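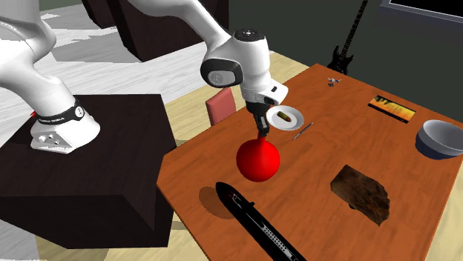

4. 発令履歴の移行と上長参照の再構成

前節では移行対象の範囲を決めた。本節はその中身、つまり発令履歴をどう読み、どう組み直したか。対象はSterhamの人事基盤で、旧系は2系統。本体側と、Gullariを吸収したときにそのまま引き継いだ系である。両者は社員番号の体系からして違う。本体側は入社時に番号を振って退職まで変えない。Gullari側は転籍のたびに振り直す。したがって「同じ人かどうか」が最初の問題になり、履歴の話はその後。

移行先はPartanenの汎用人事パッケージ。標準のデータモデルにできるだけ寄せる方針で、追加項目は極力作らない。方針は前節のとおりだが、発令履歴については守りきれなかった箇所がある。4.3で述べる。

4.1 人物の同定

同定キーは社員番号、生年月日、カナ氏名、入社日の組み合わせとした。漢字氏名は使わない。外字の扱いが系統ごとに違い、同じ字が別コードで入っていたり、下駄記号に置き換わっていたりする。カナは比較的きれいだが、長音と拗音に揺れがある。小書きの「ャ」が大書きの「ヤ」で入っているのは古い帳票時代の名残で、Gullari側に多い。正規化してから突き合わせた。

婚姻による改姓は別扱い。旧系では氏名マスタが上書き更新で、改姓前の氏名が残っていない。給与側の振込口座名義に旧姓が残っていることがあり、これを補助情報に使った。口座名義を同定に使うことについては個人情報の利用目的の整理が必要で、法務と協議のうえ、照合作業の環境内に限って参照し、照合結果だけを持ち出す形にした。名義の文字列そのものは移行データに一切含めない。

転籍者の同定は生年月日とカナ氏名が一致し、かつ片方の退職日の翌日がもう片方の入社日になっているものを候補とした。翌日でない場合もある。月末退職・翌月一日入社が原則なのに、実際には同日付で両系に在籍している者がいた。給与締めの都合らしいが記録が残っておらず、確認は取れていない。同日重複は転籍先の入社を優先し、転籍元の退職を一日前に倒した。ここは異論もあるだろう。勤続年数の計算には影響しない(転籍前の期間を通算するかどうかは別項目で持つため)。

再雇用者。定年後の再雇用は本体側では番号継続、Gullari側では新番号。移行先では人物と雇用契約が別の階層になっているので、人物を一つ、契約を二つとして入れれば素直に収まる。問題は旧系で一度退職した扱いになっている者の退職日以降の空白で、有給付与の基準日がどちらの契約に付くのかが就業規則の読み方によって変わる。規則の文言は「引き続き雇用される場合」としか書いていない。労務側の判断を待って、空白がない者は通算、ある者は新規起算とした。

4.2 有効日と履歴の向き

旧系の発令履歴は開始日だけを持つ。終了日は次の行の開始日から推定する。移行先は開始日と終了日の両方が必須で、期間の重なりを許さない。単純には次行の前日を入れればよいのだが、次の行が何に対する「次」なのかが曖昧。所属変更と職位変更と勤務地変更が同じ表に混在し、種別コードで区別されている。種別ごとに並べて期間を作ると、所属の履歴と職位の履歴がそれぞれ独立した列になる。全部まとめて並べると、どれか一つが変わるたびに全項目の行ができる。

移行先は後者の形。よって、種別ごとに期間を作ってから日付の切れ目で全種別を合成した。同一日に複数の発令がある場合の順序は、発令番号の昇順。ところが発令番号は入力順で、発令の意味上の順序とは一致しない。昇格と異動が同日の場合、どちらが先でも最終状態は同じなので問題にならない。休職と異動が同日の場合は困る。休職してから異動なのか、異動してから休職なのかで、休職中の所属が変わり、人件費の負担部門が変わる。

負担部門については、旧系の給与の仕訳データを正とした。実際にどの部門に付けて払ったかが仕訳に残っているため、発令の順序をこれに合わせて入れ替えた。履歴を結果から逆算していることになるが、既に締まった期の費用配賦と合わない履歴を作る方が害が大きい。監査対応の観点でも同じ結論。

遡及発令も厄介で、旧系では遡及分を過去日付の行として追加し、元の行を残す。論理削除の印もない。同一種別・同一開始日の行が並んでいれば入力日時の遅い方を採ればよい。開始日がずれた遡及、つまり四月一日付の異動を後から三月十六日付に訂正したような場合は、両方の行が残って一見二段階の異動に見える。所属が同じなら合成の段階で潰れるが、訂正で所属も変わっていると残る。機械的には判別できず、人事担当の確認リストに回した。

組織改編に伴う一括発令はさらに別で、部署名が変わっただけなのに全員に異動発令が出ている年と、組織マスタの名称だけ変えて発令を出していない年がある。統一はしなかった。発令を受けた事実は本人の経歴であり、後から消すのは不適切と考えた。逆に、出ていない発令を補うこともしない。結果として検索条件によって見え方が異なる。利用者向けの注記を画面に入れることで対応。

休職の終了日について補足。旧系は復職発令をもって休職の終わりとするが、復職せずに退職した者には復職の行がない。終了日を退職日とした。休職期間満了による自然退職の場合、満了日と退職日が一日ずれて入っているものがあり、就業規則上は満了日をもって退職なので同日のはず。入力時の慣行の違いとみられる。退職日を動かすと社会保険の資格喪失日に響くので、動かさない。休職終了日の方を合わせた。

4.3 上長参照

本節の主題はむしろここ。旧系には「誰が誰に報告するか」を表す項目がない。承認経路は部署コードと職位コードから実行時に引いていて、部署の長、いなければ上位部署の長、という規則がプログラムに埋め込まれている。移行先は個人またはポジションごとに上長を明示的に持つ。持たなければ申請が回らない。

選択肢はポジション管理を入れるか、個人から個人への参照で済ますか。ポジション管理は空席を表現できるし、異動のたびに部下全員の参照を書き換えなくて済む。ただしポジションを定義し維持する運用が要る。Sterhamには定員の概念が薄く、部署の枠は予算の人件費総額で管理されている。ポジションを立てても誰が面倒を見るのか決まらない。そこで、管理職に限ってポジションを作り、一般職は部署に所属させて部署の長ポジションを上長とする折衷にした。標準モデルには部署から長ポジションへの参照がなく、これが冒頭で触れた追加項目である。

生成手順は次の通り。まず組織マスタの各部署について、基準日時点で長の職位を持つ在籍者を探す。一人なら確定。複数なら発令種別が「本務」の者を優先する。いなければ上位部署に上がる。ここまでは旧系の実行時規則と同じで、規則の再現にあたってはプログラムの該当箇所を読んだ。仕様書とは異なる点があり、仕様書では兼務者を除外するとあるのに実装では除外していない。実装に合わせた。利用者が日々見ているのは実装の挙動なので。

基準日は2026年2月26日。この日のデータで生成したところ、上長が一意に定まらなかったものが797件残った。内訳を見ると、最も多いのが兼務の長。甲部の部長が乙部の部長を兼務し、かつ乙部に部長代行がいる場合で、旧系の規則では兼務の部長に行くが、実務では代行が承認している。承認ログを見ると、部長宛てに回った申請を代行が代理承認機能で処理している。つまり規則と実態がずれたまま代理設定で吸収されていた。次が長の自己参照。部署の長自身の上長を求めるときに、兼務先の部署を経由して本人に戻ってくる。旧系では自己承認を検出したら一段飛ばす処理が入っていて、これも仕様書にない。

出向者も残った。出向元に籍があり、勤怠の承認は出向先、人事評価は出向元と出向先の両方。上長が業務の種類によって異なるのだから、単一の参照では表せない。移行先には主たる上長のほかに補助的な上長を持つ機能があるが、ワークフロー側が補助の上長を見るかどうかは申請種別ごとの設定になる。勤怠だけ補助を見るように設定し、評価は別途対象者表で管理することにした。スマートとは言えない。出向先が連結外の場合はそもそも上長が系の中に存在しないので、出向元の人事窓口を仮の上長とし、勤怠は紙で受ける従来運用を継続。

残件の解消は部門の確認に依存する。確認票を配布し、部門が正しい上長を記入して返す方式を採った。回収は二巡。一巡目では空欄返送が目立ち、聞いてみると「現状のままで良い」の意味で空欄にしたとのことだった。確認票の設計の問題。二巡目では旧系の規則による候補をあらかじめ印字し、異なる場合だけ記入する様式に改めた。印字した候補に引きずられる懸念はある。実際、代行が承認している部署でも候補の部長名がそのまま返ってくることがあり、承認ログと食い違うものは個別に照会した。職制上は部長、実務上は代行、という回答が多く、参照は部長としたうえで代理設定を移行先にも作る形に落ち着いた。旧系のずれをそのまま持ち込んだとも言える。

4.4 移さないもの

評価面談の記録、研修受講歴、提出書類の添付ファイルは移行しない。研修受講歴は人材育成部門の別システムが正で、旧系にあるのはその写し。写しの更新は途中で止まっており、正確でない。評価面談は様式が年度ごとに変わっていて、移行先の項目に割り当てられない。参照のため、旧系のデータを読み取り専用の保管庫に出し、評価者と人事だけが見られる形で残す。保管庫の製品はLedholmのものを使ったが、選定理由は既に社内で契約があったという点に尽きる。

退職者も原則として移さない。退職後の問い合わせ、在籍証明の発行、再雇用の照会があるため、保管庫には全員分を出す。年度途中の退職者は源泉徴収票の発行が終わるまで旧系に残す必要があり、給与側の切替日と合わせて扱う。退職者が上長として参照されている履歴行をどうするかで議論になった。過去の上長は移行先では参照整合性の対象で、存在しない人物を指せない。履歴の上長は移さず、基準日時点の上長だけを入れることにした。過去の評価者が誰だったかは保管庫で見る。

扶養情報と住所は移す。ただし履歴は持たず最新のみ。通勤経路も最新のみで、旧系の経路は駅コードが古く廃駅や改称が混じっているため、本人に再申請してもらう案もあった。全員再申請は負荷が大きいと判断、変換表で機械的に直し、直せないものだけ本人に出し直しを依頼した。

資格・免許は悩ましい。手当の根拠になるものと、単なる自己申告が同じ表に入っている。手当対象は移行、それ以外は本人が移行先で登録し直す。手当対象かどうかは給与側の支給コードで判定したが、支給停止中の者が漏れる。休職中で手当が止まっている場合など。漏れは休職者一覧との突合で拾った。

4.5 報告系データの扱い

帳票と集計は移行先から直接は出さず、中間の集計用データベースに落としてから出す。理由の一つは、退職者を含む推移が移行先にはないこと。集計用データベースには保管庫の履歴と移行先の履歴を繋いだものを置く。つなぎ目は切替日で、切替日前は旧系由来、以後は移行先由来。項目の定義が変わっているものは、旧定義のまま持って別列に新定義を置く。たとえば在籍者数。旧系の帳票は休職者を含み出向者を含まない。移行先の標準帳票は両方含む。経営会議の資料は旧定義で長年出しており、切替と同時に数字が跳ねるのは避けたいとの要望が強い。両方出せるようにしておき、どちらを使うかは資料の作り手に委ねた。

人件費の予実は発令履歴の合成結果に依存するので、4.2の順序入れ替えの影響を受ける。過年度分の部門別人件費を旧系と集計用データベースの両方で出し、突き合わせた。差が出た部門は、調べると配賦表の期中改定が反映されていないだけだった。発令側の問題ではなかったが、配賦表は会計側の管理で、人事の移行計画に入っていなかった。計画の漏れ。急ぎ追加。

帳票の棚卸しも行った。旧系に登録された帳票のうち、出力記録のないものは廃止。出力はされているが誰も受け取っていないもの、具体的には夜間に自動で印刷待ちに入り翌朝消えるものもあった。出力記録だけを見ると使われているように見えるため、受取側への照会が欠かせない。照会の結果、受取部署が既に統廃合されてていた例もある。

4.6 並行稼働での確認

並行稼働は4週間。旧系を正とし、発令入力を両系に行って日次で突き合わせた。リハーサルは事前に2回実施しているが、リハーサルでは静止したデータを使うため、日々の更新に起因する差異は並行稼働で初めて出る。

出た差異の多くは入力の時差。旧系に夕方入れたものが移行先には翌朝入る、というたぐいで、突合の時刻をずらして解消した。残りは移行先の入力チェックが厳しいことによる拒否である。旧系では未来日の発令を取り消さずに別の発令で上書きできたが、移行先では取消を先に行わなければならない。三月は定期異動の内示前後で差し替えが多く、この手順の違いが担当者の負担になった。まとめて取消できる画面を用意すべきだったが間に合わず、取込ファイルで代用。取込ファイルは項目順を間違えると職位と等級が入れ替わるという事故の元で、実際に一度起きている。両者のコード体系が似た桁数であるため入力チェックを通過してしまった。翌日の突合で検出、当日中に訂正、給与への連携前。

上長参照の確認は承認ログで行った。同じ申請を旧系と移行先の両方に流すことは利用者の負担を考えて行わず、旧系に出た申請の承認経路を移行先の参照から計算して比べる方法をとった。経路が一致しない申請は部署単位でまとめて原因を見る。新設部署で長が未発令のもの、長の発令日が部署の新設日より後のもの。いずれも旧系の規則では上位部署に上がるが、移行先では長ポジションが空席の場合に申請が滞留する設定になっていた。空席時に上位へ上げる設定に変更し、再計算で一致を確認した。

なお、代理承認の設定は突合の対象に含めていない。旧系の代理設定は期限がなく、過去に設定したまま忘れられているものが相当ある様子で、そのまま移すと異動後の者が代理として残り続ける。移行先では期限必須とし、部門に再設定を依頼した。先に述べた代行の件があるため、該当部署には個別に案内を出している。再設定の完了を切替の条件とするかは意見が分かれ、条件とはせず、未設定の部署では職制上の上長がそのまま承認する扱い。

4.7 限界

本節の手順は承認経路の規則が実行時に計算される系を前提としている。もともと上長を明示的に持つ系からの移行では、4.3の大半は不要になる。その場合は参照の鮮度、つまり退職者や異動者を指したままの行の掃除が主な作業になると思われるが、本研究では扱っていない。

仕訳データから発令順を逆算する方法も、仕訳が個人単位で残っていることが条件。部門合計でしか残らない系では使えない。また、確認票への候補印字が回答に与えた影響は測れていない。候補なしの様式は一巡目にしかなく、空欄の解釈の問題が混ざるため比較の材料にならなかった。様式を分けて配るべきだったが、日程上そこまで手が回らず。

同定に誤りがあった場合の影響も十分には見ていない。別人を同一人物とした例は並行稼働中には見つかっていないが、給与の振込先が同じになるような極端な誤り以外は、本人からの申告がなければ表に出にくい。逆に同一人物を別人として残した例は、転籍者から有給残日数の照会があって判明した。転籍時にカナ氏名の訂正が同時に入っていたもので、正規化では吸収できない。該当者は手作業で統合し、統合前の番号は照会用に保管庫側へ残した。転籍とカナ訂正が重なる者の抽出条件は次節の検証項目に加えてある。

図2 木製の大きな机の上で赤い球状の物体を保持する白いロボットアーム(レンダリング画像)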